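I have now put bread on a plate 211 times and I'd like everyone to know I'm still not great at it.

So, the new job! A few of you asked what I do all day at Wulia, and the short version is that I wear a pair of gloves and a headset and a robot copies me. I move my hand, its hand moves. Somebody saves the whole thing, and later on the training people feed it to the model so the robot can have a go by itself. I'm the teacher, which is hilarious if you've ever seen me cook.

The bread task came in on Monday and I figured I'd knock it out before lunch. Nope. The first thing you find out is that you can't feel anything. In my kitchen I pick up a roll without a single thought, but with the gloves I'm going purely by eye, and I squashed the first 3 completely flat (sorry, rolls). Lyle Mbeki, who trained me, kept telling me to slow down and close the thumb first, then let the fingers come in over the top. It felt so fussy! But by the afternoon my keep rate had gone from awful to 70 percent, so fine, Lyle, you win.

The other thing is you have to be boring. If I wiggle, or change my mind halfway, or go back for a better grip, all of that goes into the recording too, and the robot learns to dither like me. My best takes run 18 seconds and look like nothing at all.

Also, what do you do with the hand you're not using? Mine wants to wander off and scratch my nose. These days I park it palm up by the plate and try to forget I own it. 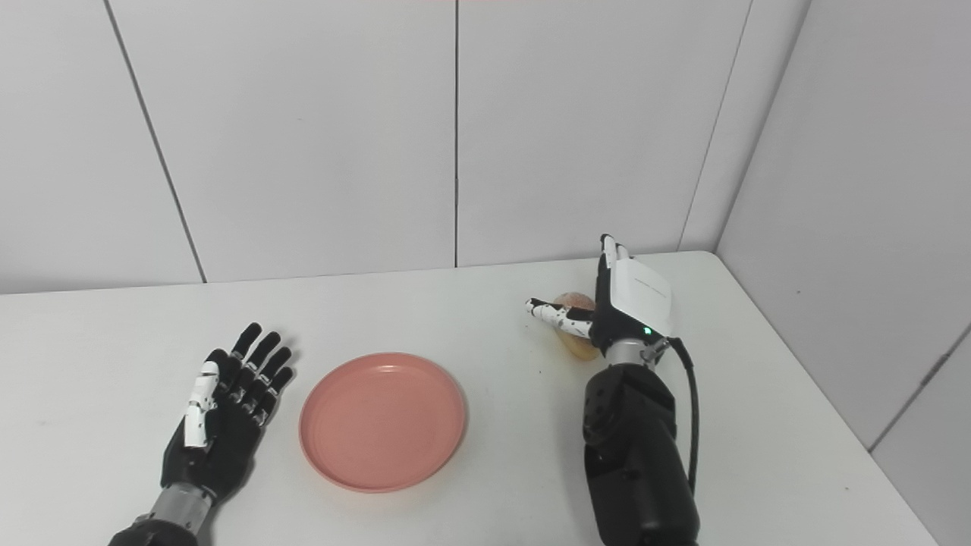
*Right hand on bun duty, left hand on break.*

I love the thumbs, by the way. White on a black hand, like they got borrowed from a different robot.

Next up is cups, and I've been told the handles are miserable. My wrists are already complaining and I've started reaching for my own toast very, very slowly, thumb first. My sister filmed it. She says she's keeping it for my birthday.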